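Leaving tap water to stand overnight, any point?
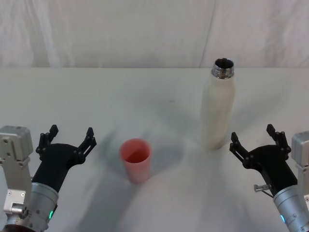
Bustby, 5 March 2018

drallix
We moved in December and the tap water tastes of chlorine. My neighbour fills a jug at night and drinks it the next day. Does it work or should I buy a filter?

stanedance
Works for me. Jug in the fridge, lid off, drink it at breakfast. Costs nothing.

fenwater2
Depends what your supplier uses. Plain chlorine goes off by itself. Chloramine hardly shifts, you could leave it a week. Ring them and ask.

drallix
Didn't know there were two kinds. Will ring.

ansari
I wouldn't leave it with the lid off. Fridge smells get in and you swap chlorine for onion. Cover it and accept a bit of taste.

stanedance
Never had onion. Five years doing it.

ansari
Then you keep a cleaner fridge than we do. Still think a filter jug is less bother.

fenwater2
Filter jugs are fine if you change the cartridge. Most people don't. My sister's had been in since she moved house.

oldstopcock
Run the tap for a minute first thing. Half of what people call chlorine is water sat in the pipe.

stanedance
Not on a meter I won't.

drallix
Rang them. It is plain chlorine here, so I'll try a covered jug first. We have a meter too.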